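Writing Family Life, Session 5: The Reunion Piece
Handout and notes, March 19, 2022

I promised I'd type these up because I talked way too fast last time and half of you were still writing when I moved on. So, reunion pieces. Weddings, big birthdays, anniversaries, the summer when all the cousins show up at the lake. Everybody has one in them and most first drafts read like a guest list.

Mine did! My first try at the Letdale reunion (my mother's side, every July, the same picnic shelter with the same wasps) was five pages long and named every single relative, what they brought, and where they'd driven in from. I was so afraid of leaving somebody out. I read it to my sister over the phone and she put me on speaker so she could do the dishes.

Start late

You don't need the packing, the airport, or the rental car. Start when somebody is already talking. My second draft opened with my aunt asking who had moved her potato salad, and I got more of the family into that one paragraph than I'd managed in the five pages.

If the trip really is the story, fine, write the trip. But then the party gets a paragraph, tops.

Small things first

Try this before you write a word about people. Pick one ordinary object from the day and stay with it for 300 words. I mean ordinary. A card table, a cooler lid, the thing the forks were in. Heirlooms are harder because you already know what you're supposed to feel about them.
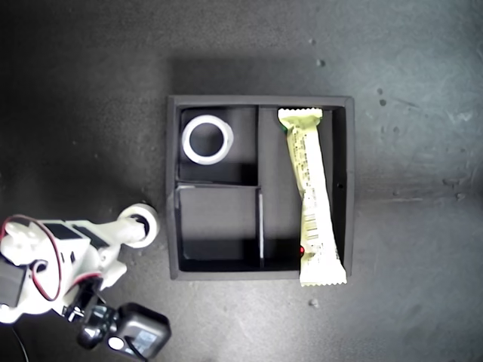 A roll of tape in a divided tray.

When I do the exercise I set a timer for 12 minutes and I don't let myself use the words "memory" or "love" (you'd be amazed how often your hand wants to write them). Last time I did it on my grandfather's thermos cup, and I ended up with the way he'd shake out the last drops over the grass before handing it back. I hadn't thought about that in years. It went straight into the piece.

Some of you asked if you can make up details you don't remember. For this class, I'd say no on anything a relative could call you up about. You can write "I think the cup was green." Readers like a person who says "I think." It sounds like somebody talking.
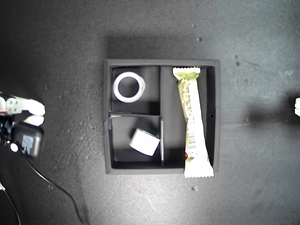 Getting people to talk

Please don't sit your great-uncle down and say "tell me about your childhood." He'll say it was fine. Ask him what he ate for lunch at school. Ask who drove badly. Ask what the neighbors fought about. I got the whole story of the Morero house, where my mother was born, by asking what color the kitchen was, and two people at the table disagreed so loudly that I just sat there and took notes on my napkin.

A few questions that have worked for me:

What did you get in trouble for?
Who taught you to drive, and in what?
What was the worst gift anybody in this family ever gave?
What song did you get sick of?

Write down how they said it as soon as you can, that same night if possible. I lose the wording by breakfast. I keep the gist, but the gist is never as good.

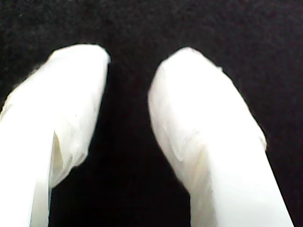
How many people is too many?

I try to keep it to 4 who actually speak. Everyone else can be "the cousins" or "the porch crowd." Your family may grumble. Mine did, and then they got over it, mostly. You can always write a second piece for the ones who got left out, and it gives you an excuse to call them.

Give each speaker one thing they do. One! My aunt counts plates. My uncle stands up whenever a car goes by. If I add three more habits apiece, nobody can keep them straight, me included.

Reading

Both of these are in the packet.

"Supper at Baidoo," the short one. Look at how long she waits before telling us whose birthday it is.
"The Jollach Road." Longer, and a little slow in the middle, but mark every spot where an argument gets interrupted by food. I want to talk about those.

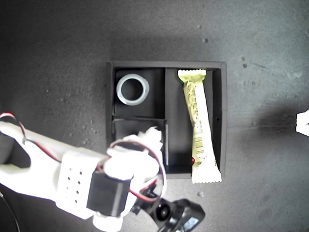
For next time

Bring your object page plus one page of talk, double spaced. If you haven't been to a family gathering in a while, a phone call counts, and so does a long car ride. Make copies if you'd like to be workshopped. If you'd rather just listen this round, that's fine too, but I'll be asking you again the session after.

Also, whoever took home the blue folder with the sign-up sheet in it, could you bring it back?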